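Snack boxes at Estlow, April

The April boxes were packed in the back room at Estlow, starting at 10 in the morning. The contents stay simple: small oranges, puffed rice cakes and a few dried jujubes, all in a shallow cardboard box with low sides. Raluca Furtună chose the list this time and kept it close to last year's – fruit that travels well, something dry and light, and something sweet.

The gallery is short. Click through for the larger versions.

Oranges and pale, rough-textured pieces in the same box. The flowered cloth on the table is pink-purple and gets used for every packing morning.

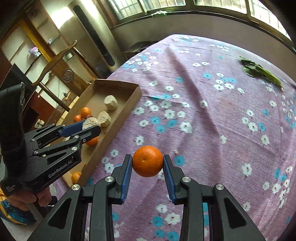 Octavian Cârstea would put the fruit in last, as an orange with any weight to it will crush a rice cake on the way home. He also wanted to know whether the jujubes could go in a paper twist next time, as they tend to roll into the corners.

Both points have gone on the list for the next packing. The paper twists are easy enough. Troletti sell them in packs of 50 and there is an open pack in the cupboard. Changing the order of packing is harder, because the fruit arrives first and there is not much room to leave it standing.

The rice cakes are the plain kind, with no salt or coating. They were ordered through Walczak and came in long sleeves, which have to be used up fairly soon after opening. Leftover sleeves are on the lower shelf – please take those before starting a new one.

One rice cake upright over the side of the box, with more of them inside beside the oranges and two dark red jujubes. Leafy greens are lying on the far side of the table.
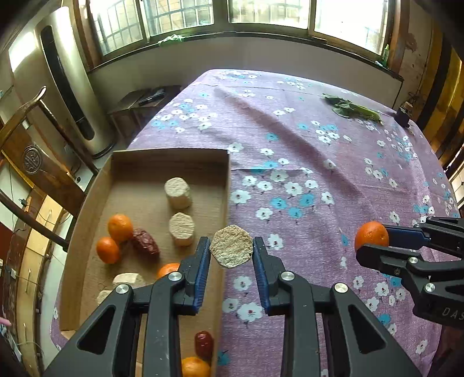

Collection is from the side door until 11. Bring your own bag if you are taking more than one box, as the low sides make them awkward to stack. Empty boxes can come back flat and will be used again if they are clean and dry.

The jujubes keep well in a jar with a lid. The oranges are best eaten within the week.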